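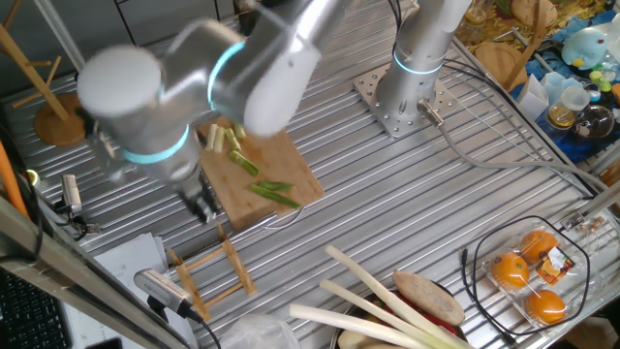

*Figure 1. Two-arm preparation cell with cutting board and cut leek.*

**Work and Automation: Handout 5**
Brerkthorpe, October 17, 2021

This handout accompanies the session on automation in kitchens and food preparation. Students should read it together with the Tremberg case notes, which cover staffing in greater detail.

## 1. The task before the job

A job in a preparation kitchen is made up of many tasks. Cutting vegetables is one of them; checking deliveries, rotating stock, cleaning down and training new starters are others. When a kitchen introduces robot arms, it normally begins with one task. The effect on staff depends largely on how the remaining tasks are shared out.

At Tremberg, the preparation room employed 20 people and supplied 504 meals per shift. After the change, no posts were removed, but four were rewritten. The holders now set out produce, clear the board and decide when a batch is fit to leave the room.

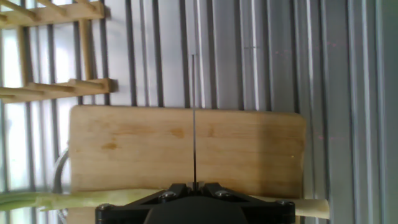
*Figure 2. View from the gripper, with a thin metal rod held upright and a cutting board behind.*

## 2. Tacit skill

Experienced cooks adjust their grip and pressure without putting the adjustment into words. For a machine, each such choice has to be programmed or demonstrated. Staff who supply this knowledge are doing skilled work, and the Bratano agreement of June treats it as such: hours spent advising on the cell are paid at the higher grade.

Two questions remain open under the agreement:

- whether the higher grade continues once the advisory period ends;
- who may stop the cell when a member of staff and a supervisor disagree.

## 3. Supervision and pace

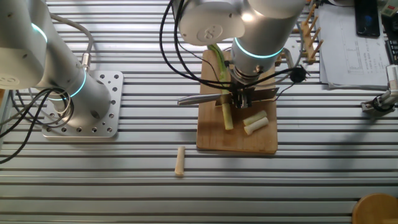
Eamon Nic Aodha objected that the rewritten posts were described too kindly, and that standing by a machine for a full shift was more tiring than using the knife oneself. The objection should be taken seriously. Monitoring work demands steady attention and offers little variety, and rest breaks planned for manual work may not suit it.

Frandsen, which runs a larger kitchen of 800 meals per shift, rotates staff between the cell and the manual benches.

## Preparation for the seminar

Please bring a one-page list of the tasks in a job you have held, marking those you would hand over and those you would keep.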